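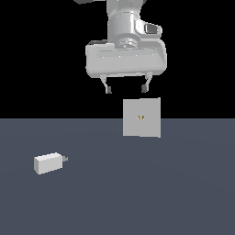 1/11 Setting black level on a desktop monitor. Notes from redoing every display in the Gridton office over January. No colorimeter needed for most of it. A dark room and a gray ramp will get you most of the way.

2/11 Warm the panel up first. Backlight output drifts after a cold start, and so does the white point. I leave mine on for an hour with the screensaver disabled. Turn off dynamic contrast, "eco" dimming, and any ambient light sensor before touching anything else.

3/11 Check the signal range. A PC over HDMI sometimes sends limited range (16-235) to a monitor expecting full (0-255). Blacks come out gray and whites come out dull. The reverse mismatch crushes everything under 16 to black. Fix this in the driver. The brightness control can't repair it.

4/11 On most LCDs the "brightness" control is the backlight and "contrast" is gain. Some models have a separate "black level" or "black equalizer". Set the equalizer to its neutral position, which on the Zokalard panels is 4 and isn't documented anywhere. Roel Willems found it by stepping through with a ramp on screen.

5/11 Ramp test: 8-bit patches from 0 to 20 in steps of 1, on a field of 0. At gamma 2.2 in a dark room you should lose the first two or three patches. If you can see all of them clearly, the shadows are lifted. If nothing shows before 12, they are crushed.

6/11 Then look at something that isn't a test pattern. In the render, the backdrop is completely black and the table is dark slate gray. The edge between them should stay sharp, and the gray should read as gray with no green or magenta in it.

7/11 VA panels shift gamma off axis. Near-black detail that is missing from dead center can appear when you move your head 20 cm to the side. Set them from the position you work in and accept the corners.

8/11 IPS glow is not a black level problem. It changes with angle and distance, and no menu setting removes it. Kelly Heywood spent an afternoon lowering contrast on one unit to fight glow. It ended at 800:1 on a panel specified at 1000:1, with the glow intact.

9/11 Banding in dark gradients: check the bit depth in the driver, then remove the GPU calibration curve and look again. An 8-bit curve without dithering will eat levels. If the bands go away with the curve unloaded, do the correction in the monitor's own RGB gains.

10/11 Final values for the Van Hecke 27-inch units, daytime office: brightness 74, contrast at factory default, gamma 2.2, equalizer neutral, full range forced. Norbert Vrabec runs his darker and has his own preset.

11/11 Open item: two displays at Vornbridge revert to limited range after sleep. Different cable, same result. Ans Vanhove is trying DisplayPort on one of them. Will add to the thread if it holds.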